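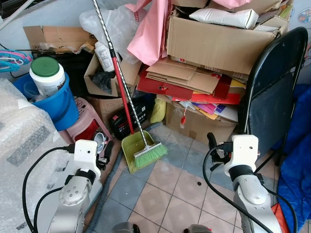

*Broom, dustpan and two arms, storage corner*

Reinhold, replying below your text so Hanan can follow.

> On Saturday, August 22, 2026, Reinhold Reuter wrote:
> Risix are quoting 2,078 a month for the pair of arms and say sweeping and tidying are "basically solved". Could we drop the evening clean at Clalton by March? Nizar thinks so.

I don't, and I'd like Nizar to tell me which part of the evening clean he has in mind. Pushing a broom over bare tile is the easy bit. Look at what's around the broom in that corner: hangers, a bucket with other things in it, a pet carrier, flattened boxes with coloured paper mixed in. Someone has to decide what stays and what goes before any sweeping gets done. Faisal does that without thinking and he's out the door by 5.

The Kassa demo was the same story. Lovely clear floor, one kind of litter, 3 tries at the dustpan before they were happy with it.

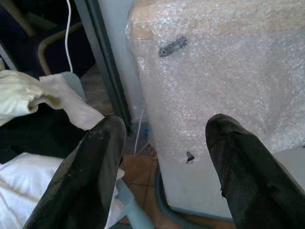

My bigger worry is grip. Everything Risix showed us was a rigid box with square corners, and our back rooms aren't full of those. I'd want to see the arms cope with soft stuff, like bubble wrap around something large, or a crumpled cloth, with a ribbed hose curving across the tiles close by. Can they tell the wrapping from the thing inside it? Do they know a hose isn't rubbish? I asked the Emov people that last year and got a brochure.

I'm not against trying it. Some 900 for a short trial would be fair, on our own mess, with none of their staff tidying up first. If it clears one corner and puts the broom back, I'll eat my words in front of the whole list.

Until then please leave Faisal's hours alone.

Randa Hamdan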